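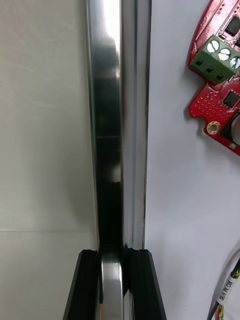
**From:** Salamatu Haruna
**To:** bench-handling list
**Subject:** Re: Draft 5 of the tray and gripper rules, comments by end of September

Hello all,

Thanks to everyone who sent comments on draft 5. I have answers to most of them. I'll start with Edeltraud's message from this morning, since it covers the parts people argued over most. Her text is quoted and mine is in between.

> On 04:10, Edeltraud Mösli wrote:
>
> I read the whole draft with the Uvgate cell in mind, where we handle mixed electrical parts in open trays. Three things bother me.
>
> First, section 2 says every tray must have a matte liner, but section 6 lets sites use "any plain surface." Which one is it? If an auditor from another site reads those two sections together, they can pass or fail the same tray.

Section 2 wins. The line in section 6 is left over from draft 3 and I'm deleting it. The new wording for 2.1 is:

- Steel trays get a plain, light liner that lies flat and covers the floor of the tray.
- The liner is replaced when it curls, tears or picks up solder.
- Writing on the liner is not allowed, including part outlines. Lotley tried outlines and operators began placing parts to match the drawing when the drawing was out of date.

I have not set a minimum paper weight. Leidy asked for one and I don't have any test results to base it on. If somebody does, send them to me and it can go in the next draft.

> Second, section 4 on flexible leads. You ask for 38 mm of clear space around any part the gripper will pick. I agree with that for a bare board. For a part with its own cable the rule falls apart, because the cable is part of the part. Do we measure from the body or from the cable? We had two people here measure the same tray and come up with different answers.

This was the most common comment and I agree the draft is unclear. The answer going into 4.2 is that you measure from the body. The attached lead gets its own rule in 4.3, and loose wire that belongs to nothing gets 4.4.

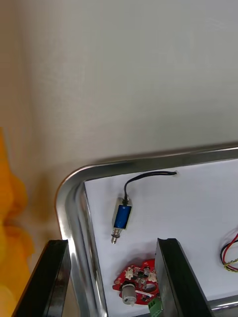 Leads need to be laid out by the person who loads the tray, and the layout is part of the loading check. A lead should go away from the approach side, lie down over as much of its length as it will, and end inside the tray. The blue solenoid is the sort of case I mean for 4.3: its black cable bends over to the right and runs along the upper part of the white liner, and the stripped end lies just inside the rim. That passes on direction. I would still like the end further in, and 4.3 now says a bare conductor may not touch the rim or hang over it. The red, black and yellow-green wires over at the right side come under 4.4, which says loose wire is tied or bagged before the tray goes to the cell. So that layout would be fine under draft 5 and would need a tie under draft 6.

For anyone who wants to check their own setup, the text of the three clauses now reads:

1. **4.2 Clear space.** Keep 38 mm clear around the body of any part to be picked. Attached leads are not counted as obstructions to their own part. They are counted as obstructions to every other part.
2. **4.3 Attached leads.** Lay the lead away from the approach side. Bare ends stay inside the tray and off the rim. Do not coil a lead on top of its own part.
3. **4.4 Loose wire.** Tie or bag it. If it can't be tied, it goes in a separate tray.

> Third, polished parts. Section 5 treats them as a vision problem only. Our trouble has been grip. An operator sees a good image, approves the pick, and the part turns in the fingers. I'd like the section to say something about both.

Agreed, and I've split it. 5.1 is about seeing the part and 5.2 is about holding it.

On 5.1, a chrome cylinder shows you whatever is next to it. Put one beside a red board and you can get a reddish spot on the metal that a careless reviewer will log as damage or dirt. The rule is that a mark on a polished surface is logged as a defect only if it stays in the same place on the part after the part has been moved. The edges give the same sort of trouble: a dark band down the middle of a cylinder can be taken for a gap or a second edge. Reviewers should use the outer outline of the part when they judge finger position.

On 5.2, the wording is:

- For round polished parts, use notched finger faces where you have them.
- Close on the narrower section if the part has one and the plan allows it.
- After closing, hold for 5 seconds before any move.
- First move is straight up, at no more than 75 mm/s.
- If the part has turned, set it down and start over. Do not correct by squeezing harder.

The hold time will annoy people. Frei has asked for 2 seconds and may well be right for their parts. A site can go lower if it keeps its own written record of at least 18 picks of the same part at the shorter time, with no turning. Sum-yee has a form for this and will put it in the shared folder.

> One small one as well. The label rule in section 7 says labels must be "readable." From where? I can read most of our cable labels if I pick up the cable.

Readable from the wrist camera at the approach pose, without touching the cable. Rotated text is accepted. A label where you have to guess at a letter is not. The sleeve labels with short printed codes are fine if the code is also on the site's cable list. Pidthorpe has cables with codes that appear on no list at all, and Liesl is working through those now.

> Otherwise I'm happy with it, and thank you for cutting the introduction.
>
> Edeltraud

Other comments, briefly:

- **Soft items near the tray** (Leidy). Cloths, gloves and bags stay out of the approach path. I've added this to the loading check as a yes/no line. I did not add a distance.
- **Boards with open terminal blocks** (Sum-yee). Fingers close on the board edge and stay off the terminal block. This was implied before and is now written down in 3.5.
- **Boards with odd outlines** (Liesl). Where the edge is curved or notched, the pick point has to be marked on the part sheet. "Center of the long side" means nothing on those.
- **Photos in the loading record** (Pidthorpe). Still optional. I know two sites want them required.

Open items are the liner weight and whether 4.2 applies to trays with only one part in them. I lean toward yes on the second, with the distance measured to the tray wall, but it would make the smallest trays unusable for some sites, so please check yours before you answer.

Draft 6 goes up once I have replies on those. Please answer on the list and leave my own address out of it, so Edeltraud and Liesl see everything too.

Salamatu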